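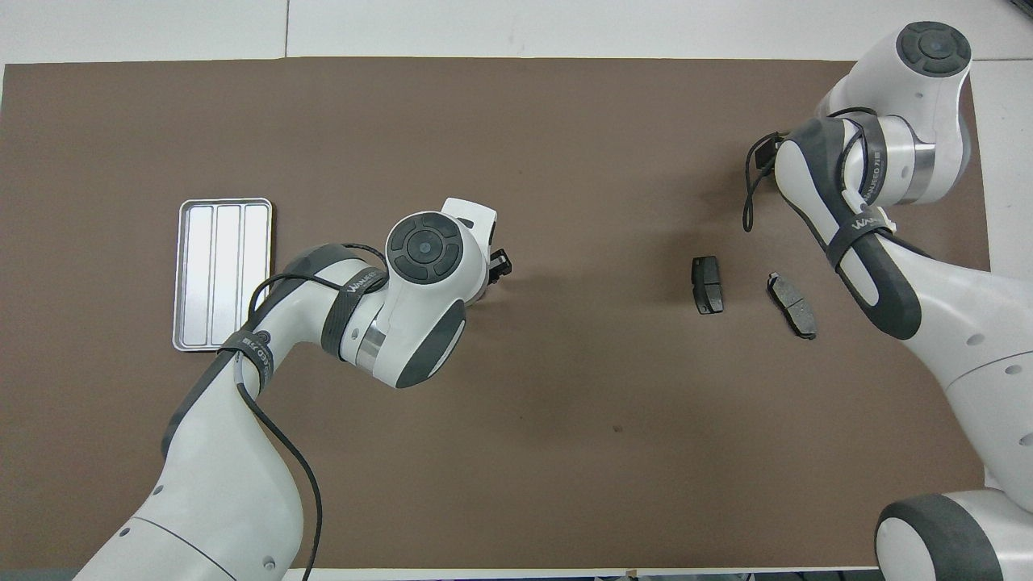
デスクマットは夏と冬とで敷き替えるべきだ、という意見がある。ある読者から寄せられた便りによれば、八月の蒸し暑い時期に革のマットへ腕をのせていると肌が貼りついて仕事にならず、かといって真冬に裸の天板へ肘をつくのもつらいので、結局一年に二度の敷き替えがいちばん落ち着くのだという。もっともな話であり、この敷物が机の上の飾りであるより先に、人の腕や手首にふれる道具であることをよく伝えている。

**デスクマット**とは、机や作業台の天板の上に敷いて使う平たい敷物の総称である。天板を傷や汚れから守ること、筆記や手作業に適したほどよい弾力を与えること、物を置いたときの音をやわらげることなどを目的とする。事務机に敷くもの、学習机に敷くもの、手芸や模型づくりの作業台に敷くものと用途は幅広く、呼び名も「机敷き」「下敷きマット」「作業マット」などさまざまで、売り場によって同じ品が違う名で並んでいることも珍しくない。

## 素材

### 革・合成皮革

古くから書斎の机に用いられてきたのが革である。使い込むうちに色が深まり、よく手を置く場所にだけ艶が出てくるのを楽しみにする人も多い。ただし水滴の跡が残りやすく、湯呑みやコップを直に置く習慣のある人は茶托やコースターを併用したほうがよい。合成皮革は手入れが楽で価格も手ごろだが、年月がたつと表面がはがれてくることがあり、これは残念ながら元には戻らない。

### フェルト

羊毛や化学繊維を圧縮したもので、手ざわりがやわらかく、冬の机には実にありがたい。音を吸う力もあるため、夜ふけに書き物をする家庭で好まれる。消しゴムのかすや糸くずが繊維にからみやすいのが難点で、こまめにブラシをかけてやる必要がある。また、やわらかすぎて筆記には向かないものもあるので、手紙や帳面をよく書く人は上に薄い下敷きを一枚重ねるとよいだろう。

### 塩化ビニル・シリコーン

透明または無地の樹脂製マットは、学習机や事務机でおなじみの品である。時間割や名刺を下に挟んで使った記憶のある読者も少なくないと思う。厚さは2ミリ前後の製品が広く出回っており、水拭きができ、絵の具や糊がついても落としやすい。塗装された天板に長く敷いたままにすると、可塑剤が移って貼りついたり、下の印刷物のインクがマットに写ったりすることがある。気になる場合は「非転写」と表示されたものを選ぶ。シリコーンは熱に比較的強く、工作用として重宝されるが、ほこりを呼びやすい性質もある。

### コルク・木質系

軽くて弾力があり、滑りにくい。表と裏で違う素材を貼り合わせ、季節や気分で裏返して使えるようにしたものもあって、冒頭の便りのような悩みには案外これで足りるのかもしれない。

## 大きさと色の選び方

大きさを決めるときは、天板いっぱいに敷くか、周囲に少し余白を残すかをまず考える。いっぱいに敷けば保護の面では安心だが、縁がめくれて袖に引っかかりやすい。四方に指の幅ほどの余白を残しておくと、掃除のときに持ち上げやすく、見た目にもどことなくゆったりする。

色は、茶、灰、紺、深い緑といった落ち着いたものが定番である。細かな部品や針を扱う作業なら、無地で艶のないものが目にやさしい。光沢のある面は照明を照り返し、長い作業では思いのほか疲れるものである。白い机に暗い色を合わせると物の輪郭がはっきりし、落としたものも見つけやすくなる。

価格は素材と大きさによって大きく変わるが、初めての一枚であれば3000円も用意すれば、樹脂製やフェルト製のなかから十分に気に入るものが見つかるはずである。通販の「ピタリ(Pitari)」のように、机の寸法を伝えると合わせて裁断してくれる店もあり、古い机や変わった形の机を大切に使っている人には心強い。

## 手入れ

日ごろの手入れは、かたく絞った布で拭き、そのあと乾いた布でもう一度拭くだけでよい。革には専用のクリームを薄くのばし、フェルトは決してこすらず、汚れた部分をたたくようにして水気を吸い取る。丸めて届いたマットに癖が残っているときは、巻きと反対の向きにゆるく巻き直し、平らに広げて四隅に本をのせて12時間ほど待つと、たいていは素直に落ち着いてくれる。急いでドライヤーの熱をあてると波打つことがあるので、ここは気長に構えたい。

月に一度くらいはマットをすっかり持ち上げ、天板のほうも拭いて風を通す。湿気がこもると、木の天板ではしみやかびのもとになる。日の当たる机では、敷いてあった部分とそうでない部分とで色の差が出てくるため、ときどき位置をずらしておくとよい。

## 関連項目

- 下敷き
- カッティングマット
- ランチョンマット
- 学習机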